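Grerkex Wartungsset für Handgreifer im Test: endlich wieder saubere Finger

Juli 2021

Wer mit handgeführten Greifern arbeitet, kennt das: Am Anfang läuft alles butterweich, und irgendwann fängt der eine Finger an zu hinken. Bei mir sind es zwei Greifer vom Typ Habte, einer links, einer rechts, beide mit gerippten Belägen an den Fingerspitzen und offenen Gelenken. Seit März sind sie fast täglich im Einsatz, und gewartet habe ich sie bis vor Kurzem mit dem, was in der Schublade lag. Ein Inbusschlüssel aus dem Möbelhaus, Nähmaschinenöl, ein alter Pinsel. Geht schon irgendwie. Aber seit ich das Set von Grerkex habe, mache ich die Wartung tatsächlich gern, und das hätte ich nie gedacht!

Was drin ist

Das Set kommt in einer flachen Rollmappe, die man ausbreitet und einfach neben sich liegen lässt. Enthalten sind 4 Schraubendreher mit sehr schlanken Klingen, ein Stiftaustreiber, eine Fühlerlehre, zwei Bürsten, ein Fläschchen Gelenköl mit Nadelspitze und ein Satz Ersatzbeläge. Dazu ein gefaltetes Blatt mit Zeichnungen, das ich zuerst weggelegt und später doch wieder hervorgeholt habe (die Einstellwerte stehen nämlich nur dort).

Die Griffe sind schön griffig und drehen am Ende frei, so dass man mit einem Finger von oben Druck geben kann. Bei den winzigen Schrauben an den Gelenken ist das Gold wert. Ich habe mir früher regelmäßig die Köpfe rundgedreht, mit dem Grerkex noch keinen einzigen.

Gelenke reinigen und ölen

Zuerst die trockene Bürste, immer von der Fingerspitze weg. Bei mir sammelt sich vor allem Textilfussel hinter den Bolzen, weil ich viel auf Tischdecken arbeite. Danach kommt ein winziger Tropfen Öl an jeden Bolzen, den Greifer ein paarmal öffnen und schließen, den Überschuss abwischen. Die Nadelspitze ist großartig, man trifft genau den Spalt und sonst nichts. Das Öl selbst riecht nach nichts und bleibt, wo es ist.

Einen Bolzen habe ich ganz ausgetrieben, der war schwergängig. Zwei leichte Schläge mit dem Austreiber, poliert, zurückgesetzt, fertig. Beim Habte bitte auf die Seite achten: Die Bolzen haben einen kleinen Bund und gehen nur in eine Richtung heraus. Wer von der falschen Seite klopft, weitet die Bohrung.

Beläge wechseln

Auf diesen Teil war ich am meisten gespannt, denn bisher habe ich Beläge von Zurkus verwendet und war damit recht zufrieden. Die von Grerkex sind weicher und etwas tiefer gerippt. Der Wechsel geht flott: alten Belag an der Ecke anheben, langsam abziehen, Klebereste mit dem Daumen abrollen, neuen Belag von hinten nach vorn auflegen und andrücken. Über Nacht liegen lassen! Ich war beim ersten Mal zu ungeduldig, und prompt ist mir der Belag nach vorn gewandert.

Spiel einstellen

Jetzt die Fühlerlehre. Man schließt die Finger, schiebt das dünnste Blatt dazwischen und prüft, ob es oben und unten gleich stramm sitzt. Wenn es oben klemmt und unten durchrutscht, steht ein Finger schief. Dann die Schraube am Gelenk eine Vierteldrehung lösen, ausrichten, anziehen, noch einmal messen. Bei meinem linken Greifer hat das drei Anläufe gebraucht, beim rechten saß es sofort.

Probegreifen

Nach jeder Wartung gibt es bei mir eine kleine Runde mit Obst und Gemüse auf dem Küchentisch. Orangen, Mandarinen, Tomaten, eine Limette, dazu ein Teller als Ziel. Verschiedene Größen, glatte und genarbte Schalen, und die Tomate verrät sofort, wenn man zu fest zudrückt. 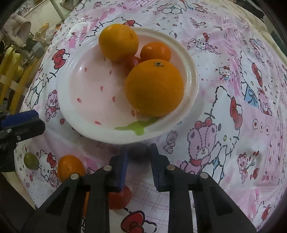
Mit den neuen Belägen merke ich den Unterschied vor allem bei glatten Schalen. Früher musste ich dort kräftig zupacken, jetzt reicht deutlich weniger. Laut Beiblatt halten die Beläge bis zu 500 Griffe, bevor man sie umdrehen oder tauschen soll. So weit bin ich noch nicht, aber die Rippen stehen bisher sauber. Die Gelenke laufen so leicht, dass ich beim ersten Probieren den Finger fast zu schnell geschlossen hätte.

Was mir fehlt

Ein bisschen was gibt es doch. Die Rollmappe hat kein Fach für ausgebaute Schrauben, ich nehme dafür jetzt die Magnetschale von Brimis. Das Ölfläschchen ist winzig und lässt sich nicht nachfüllen. Und die Nummern auf den Blättern der Fühlerlehre sind so fein eingeätzt, dass ich abends eine Lampe dazu brauche.

Trotzdem: 9 von 10 Punkten, und das Set bleibt bei mir direkt neben den Greifern liegen. Die Ersatzbeläge gibt es auch einzeln, Bestellnummer 1004. Ich habe gleich zwei Satz nachbestellt.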